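Stop Selling Us Furniture We Can't Fix

My desk is eleven years old. I bought it from a chain called Zernance, which has since closed its stores in our part of the state, and I paid less for it than I now pay for a month of groceries. It has been moved four times. One corner has swelled, two of the cam locks have stripped, and the drawer front comes off in my hand if I pull it at the wrong angle. The top is fine.

I want to fix it. The parts that have failed would fit in a sandwich bag. But the company that made it stopped stocking them, the numbers in the old instruction sheet lead nowhere, and the hardware store carries a lock that is close to the right size and will not hold. So the usual advice is to put the whole thing on the curb and buy another one.

That is bad advice, and it is worth asking how it became normal.

People my age like to say that furniture used to be better. Some of it was. A lot of it was heavy, ugly and expensive, and families who could not afford it sat on hand-me-downs or went without. I don't want to go back to that. Cheap flat-pack furniture let me set up a first apartment in one weekend with a borrowed car. I have no quarrel with pressed board or printed grain, and I don't think anyone should be made to feel bad for owning them.
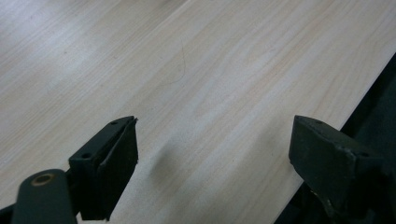
Pale wood grain, up close.

My quarrel is with the joints. Most of what goes wrong with a cheap desk or bookcase goes wrong where two pieces meet. The panels could last decades if they were left alone. The fittings are made to be tightened once, and every move after that loosens them a little more. By the third apartment the shelf leans, and by the fourth it is on the sidewalk with a sign that says FREE.

Drive through the neighborhood near the college in May and you can see the result. Last spring the city's bulky pickup list for that district ran to 943 items, and you do not have to walk many blocks to guess what most of them were. The city pays to haul it and pays again to bury it. None of that cost shows up on the price tag, so the store gets to call it a bargain.

I called three companies before writing this. Piner told me they keep parts for 24 months after a product leaves the catalog, and that I would need the original receipt. I know few people who keep the receipt for a bookcase. Tamura was better. They sell a small bag of the common fittings for a few dollars and will mail it to anyone who asks, even for models they dropped long ago. The man on the phone said they hardly change those fittings from one year to the next, which made me wonder why everyone else does. The third company never called back.

So it can be done, at least for the metal bits. Here is what I would like to see written into state law.

First, any company selling furniture that the buyer puts together should have to supply the fittings for ten years after the last one is sold, at a fair price, with no receipt required. Second, the part number should be stamped or printed on the furniture itself, somewhere that won't rub off. Paper instructions get lost. Third, the instructions should be free to download for the same ten years, including the steps for taking the thing apart. Half the damage I have seen came from people pulling at a panel that had one more screw hidden in it.

The industry will say this raises prices. It might, by a little. Screws and cam locks are cheap, and keeping a shelf of them in a warehouse is cheap too. If a 60 dollar bookcase has to become a 63 dollar bookcase so that it survives a move, I think most buyers would take that deal. A renter who replaces the same bookcase every other year is already paying far more.

There is a fair objection, and I'll grant it. Some of this furniture really is past saving. Once pressed board gets soaked it crumbles, and no screw will bite in it again. A parts law won't change that. It also won't make people handy who don't want to be. Plenty of buyers will still throw things out – that is their choice, and it should stay their choice. Right now the rest of us don't get one.

In the meantime, there is the Flallik workshop on the east side, where you can borrow clamps and get help from people who have seen your exact problem before. They filled my stripped holes with dowel and glue and let it sit overnight. They could not do much for the swelled corner. The drawer front still needs a part that I can't buy, so it is leaning against the wall next to the desk, and I keep my envelopes in a drawer with no face.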